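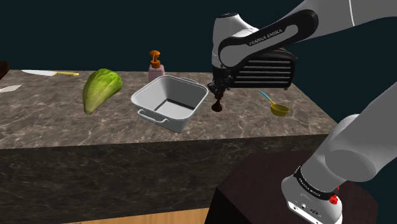
Chapter 7
Kitchen Work Surfaces and Storage

After studying this chapter, you will be able to:
Explain how a kitchen is divided into work centers
Choose a counter material to suit a household's cooking habits
Plan landing space beside appliances
Read a simple storage inventory

Terms to Know
work center
landing space
backsplash
sealer
base cabinet

A kitchen is a room where the same small jobs are done over and over. Food comes in, gets put away, is taken out again, washed, cut, cooked, and served. Most complaints people have about their kitchens come down to one of two things: there is no clear counter where they need it, or the thing they want is stored in the wrong place. This chapter deals with both.

Work Centers

A work center is an area of the kitchen set up for one kind of task. The three found in nearly every home are the preparation center, the cooking center, and the cleanup center. Larger kitchens may add a baking center or a coffee center. Each one needs a stretch of counter, storage for the tools used there, and an electrical outlet if small appliances are part of the job.

Work centers can overlap. In a small apartment, the counter between the sink and the range often serves for preparation, serving, and drying dishes. The planner then has to decide what stays out and what goes in a cabinet. Appliances used every day usually stay out. A waffle maker used twice a year should not.

Landing Space

Landing space is open counter next to an appliance, where food or hot cookware can be set down. A refrigerator needs it on the handle side. A range needs it on both sides if the room allows. Landing space fills up quickly — mail, keys, and fruit all end up there — and a plan that looks generous on paper may leave very little room in use.

Counter Materials

Laminate is the least expensive of the common materials and comes in many patterns, including some that look like stone. It resists stains well but can scorch. Natural stone such as granite or marble handles heat better, though marble is easily marked by lemon juice and vinegar. Stone is often treated with a sealer, which has to be renewed from time to time. Wood is pleasant to work on and can be sanded when it becomes worn, but water left standing around a sink will damage it.

Case Study: The Plevum Apartments

Designer Sigrún Holst was asked to plan new kitchens for the Plevum Apartments, a building with 50 units. Before drawing anything, she had one tenant, Mogens Frandsen, list every item in his kitchen. He lived alone and expected a short list. It came to over 200 items, many of them lids, jars, and small tools kept in a single drawer.

Holst placed two shallow drawers in the preparation center and moved the deep drawers beside the range for pots. The budget was $1000 per kitchen for counters, so she specified laminate throughout, with a low backsplash behind the sink.

Before You Read

Make a sketch of the kitchen you use most often. Mark the work centers and shade any counter that is clear at the moment. Keep the sketch in your notebook. You will need it for the activity at the end of Section 7.2.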